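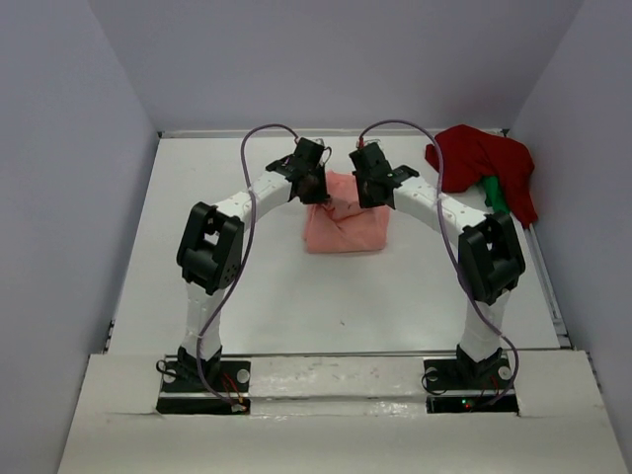 Two white arms over a white table, grippers pointing down

Thread: 300 hurdles moved on the February program, anyone else cranky?

hurdlemum_pristach
Just saw the new program for the schools meet at Enache Oval and they've put the 300 hurdles straight before the 400 flat for the under 15 girls. Straight before! My daughter has qualified in both and she's been training for both since the footy finished, and now she gets maybe the length of a sausage sizzle queue between them. Last year the 300s were before lunch and the 400 was second last. Does anyone know who changed it and can it be changed back?

lane8forever
Same boat here, mine's in the boys' though, and they've got the javelin squeezed in between so he's fine. I reckon it's a knock-on from the 60 metre sprints for the littlies being moved to the cool part of the morning. Which I'm all for, those poor kids last year were cooked by the time they ran. But something had to shift and it looks like your girls copped it.

Kettle On
I did a few of these programs back when my own kids were running and you cannot win. Every year you shuffle it and every year somebody's kid has a clash. How many girls are doing the 300 hurdles AND the 400? Not many I'd have thought. Most coaches would tell them to pick one.

hurdlemum_pristach
Well her coach hasn't told her to pick one! Areti Kouris has her in both and reckons they go together beautifully, same sort of fitness, same rhythm. If it's a nothing event for nobody then why run it at all. Sorry, bit grumpy, I've been up since five doing the pool run with the other one.

SandpitSteve
Areti's right that they go together over a season. Back to back on the one arvo is a different kettle of fish. I coach at Katness (only the jumps, so take this with as much salt as you like) and I wouldn't let a 14 year old do a flat out 300 hurdles and then line up for a 400 without a decent sit down, a drink and something to eat. The back end of that 400 will be horrible, she'll go through the first bend feeling like a million bucks and then the piano lands on her.

What we've done with ours in the past is email the convenor before entries are locked and ask about the gap. Ask for an actual time in minutes as well, because the program order tells you nothing. If there's three heats of boys' hurdles to get through and the crew are moving heights between each one, you could have loads of time. 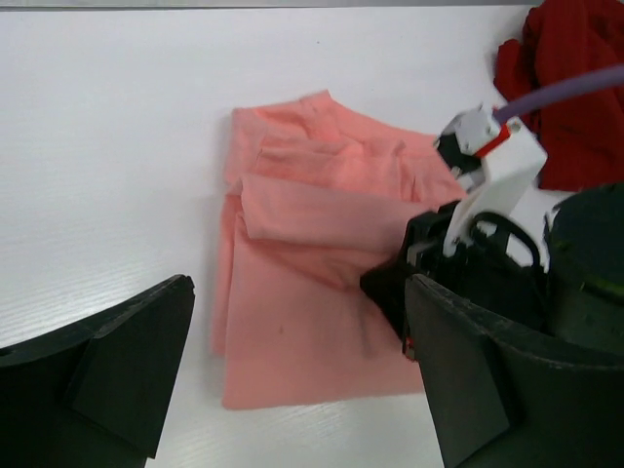 And get her to walk between them, not flop on the grass with her phone. Mine all flop. Tracksuit on, slow lap of the warm-up area, a few strides near the end. Also check the call room times, because if marshalling for the 400 opens while she's still in the blocks for the hurdles somebody needs to go and tell the marshal she's on the track. They're usually lovely about it as long as they know. If they don't know she'll be scratched and there'll be tears.

lane8forever
The marshalling thing got my older one at regionals. He was literally pulling his spikes off after the steeple and they'd closed the next one. No amount of pleading. I did plead.

Kettle On
With respect Steve, the rule's in the handbook, athletes are responsible for getting to the call room. If we hold every race for kids in two events we'll be there till midnight.

SandpitSteve
I didn't say hold the race, I said tell the marshal. They can be ticked off by a team manager, it's in the same handbook, a couple of pages further along.

Kettle On
Fair enough, I stand corrected on that bit. Still say pick one event.

blocks_and_bananas
Hello all, long time reader, hardly ever post. My niece goes to school with Irina Lazăr's girl and they were both told the order was only a draft. Indent spits out a default order when the entries go in and somebody has to drag everything around by hand after that. So maybe hold fire on the angry emails until the proper one is out?

hurdlemum_pristach
Oh that would be brilliant if true! It did say "program v2" in tiny letters up the top and I took that to mean it was the final one. I'll still write to Jocelyn Bañez though, nicely, with a please and everything.

lane8forever
Put me down as a second signature. And ask her about shade at the 300 start while you're at it, it's bare concrete and a chain-link fence over there.

Kettle On
Bring a brolly. We always did.

hurdlemum_pristach
Update for those following along. Jocelyn wrote back before dinner, which is pretty impressive given what her inbox must look like this time of year. She was happy for me to paste the notice in so I have, below.
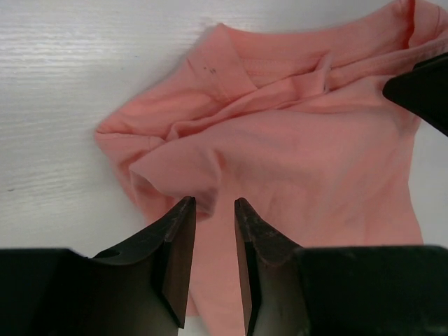 PRISTACH, February
Following feedback from schools, the under 15 girls' 400 metres has been moved to follow the medley relays. The 300 metres hurdles will stay in its current place for all age groups. Call room times for every track event will be printed beside the start times. Athletes entered in two track events should let their team manager know before the first call, and the team manager may mark them present. Start times are a guide only and may run late, but no track event will start early. Smaranda Mihăilă will be looking after the call room and can be found at the tunnel end of the grandstand.

hurdlemum_pristach
So that's the 400 after the medleys, and my girl has done a little dance around the kitchen. Areti's happy too. Thanks Steve, I would never have thought to ask about the marshalling.

SandpitSteve
Good result. Tell her to go out a touch easier in the 400 anyway.

Kettle On
After the medleys? My grandson's in the medley AND the 400.

lane8forever
He could pick one, Kettle 😂

Kettle On
Walked into that. He's under 13s though so I'd better go and check whether theirs moved as well.

blocks_and_bananas
Doesn't look like it, the notice only mentions the 15 girls. Does anyone know if the canteen is cash only again?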